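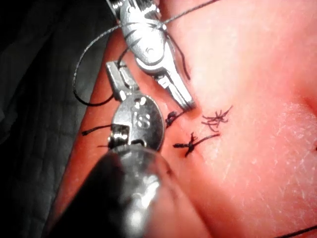 Illia Marchuk wrote on Mar 28, 2026:

> Hi all, new here, second year vet tech program, joined after the Hindham
> weekend. Question for people who have been closing skin longer than me.
> My knots look fine on the pad and then I go back the next morning and
> half of them have loosened. Nylon, whatever came in the kit. I do a
> double throw, then a single, then cut. Is it the thread, or me? Also my
> stitches pucker and I can't tell if that's the same problem.
>
> Second thing, is the big Henriques kit worth $187? The small one has
> run out of thread already and I'm tempted, but that's two weeks of
> groceries. Somebody at Hindham said the pads in it are the same ones
> as in the small kit.
>
> Thanks, Illia

Illia, welcome. Typing this between appointments so it'll be in bits.

The knots first. Both, probably. Nylon has memory, it wants to go back to how it sat in the packet, and a double plus one single isn't enough to stop it. Put more throws on. I do a double and then three singles for nylon on skin, some people here do four, one or two will write in and tell you that's excessive. Fine. On a pad it costs you nothing.

But check they're lying flat. That's the bit I'd bet on. If you pull the same direction each time you get a slip knot that looks perfectly ok from on top, and it'll slide overnight. Swap hands/direction every throw. Say it out loud if you have to, toward me, away from me. I did that for a whole semester and my roommate moved her desk.

Test: tie one in the fattest thread you can find, shoelace, clothesline, whatever, around a chair leg. Two colors if you've got it. You'll see right away if it's square or a granny. Much easier than squinting at 3-0.

Tails too. If you're cutting right down on the knot there's nothing for it to slip into before it's gone. Leave yourself a quarter inch on skin. You need something to grab at removal anyway, and the person doing the removal will have a wriggling spaniel in the other arm.

And before you load the needle, run the thread out and give it a gentle steady pull to take the coils out. Gentle. Don't drag it through the jaws of the needle driver, and don't grab the part that's going to end up in the knot, you'll crush it and it weakens right there. Hold it by the end you're going to cut off.

Puckering – different problem. Well, cousin of it. Two things do it:

Too tight. Everybody's too tight at first. Edges should just meet. Live skin swells afterward and a stitch that was snug at noon is cutting in by supper. The pad doesn't swell so it never teaches you this, you just have to believe it. I leave enough room to get the tip of a closed hemostat under.

Uneven bites. If you go in wide on the left and come out narrow on the right, the narrow side rides up and you get a step. Go in at ninety degrees, turn your wrist so the needle follows its own curve, come out the same distance on the far side. If you're pushing it straight through you'll get a shallow bite and the edges roll under. Take a pen and put dots down both sides of the cut before you start, evenly spaced, and hit the dots. Boring, works. After a couple evenings leave the dots off one half and compare.

The Henriques kit. I wouldn't, at that price. I bought it in September for the clinic (I'm at Hutum, mixed practice, mostly dogs with the odd goat) and whoever told you about the pads is right as far as I can see, same pads, just more of them, and instruments you mostly own already. The case is nice. You are not short of a case.

What you're out of is thread, so buy thread. Ask your program, ask any clinic near you. We have expired packs in a drawer all the time and I hand them over to anybody who asks politely, labeled PRACTICE ONLY in big marker so they don't wander back into a patient. If nobody near you has any, Flokico sells a box of mixed sizes with the needles on, cheap. The needles are dull compared to the real thing and you'll think you've gotten worse. You haven't.

For pads, once yours is chewed up: turn it over. Then turn it 90 degrees and cut between the old cuts. Then chicken thighs, skin on, from the supermarket. Cold from the fridge, they're firmer. Closer to the real thing than silicone for how the layers slide, and the skin tears if you're rough, so you find out. Cutting board that's only for that, wash everything, throw the chicken out after. Banana peel is ok for light hands, no good for knots. Pigs feet I never liked, too tough, wrecks the needles, but Im in the minority on this list.

How long to practice – short and often. Twenty minutes at the kitchen table beats one long Sunday. We had a student who kept a pad by the kettle and did one stitch every time she made tea. Her lines were beautiful by summer.

Something that helped me and may or may not help you. Do 9 simple interrupteds, leave them overnight exactly the way you've been doing, and write on a bit of tape next to each one what you did, how many throws, which way you pulled. In the morning see which let go. You'll have your answer faster than you'd get it from any of us. Post it here if you do, I'd like to know, I've got two new techs starting and they're going to ask the same thing.

Oh and watch which thread you're reading about. Advice for braided stuff doesn't carry over. Braided grips itself and holds with fewer throws, so if you've been watching videos with silk or Vicryl, that's maybe where your double-and-one came from.

Sit down when you do it, forearms on the table, light from the side you're not sewing with. And choke the needle about two thirds back from the point, right at the tip of the jaws. If you hold it at the swage it'll bend or spin on you. Sorry, you probably know this. Typing faster than I'm thinking.

Re Hindham, to the rest of the list – did anyone write down the name of the drain talk speaker's handout? I had it on a napkin and the napkin went in the wash. Also I still have somebody's blue fleece, medium, pen in the pocket. It's on the hook by the back door at Hutum, we're open til 9 Thursdays if you're passing.

Cat's here. Gotta go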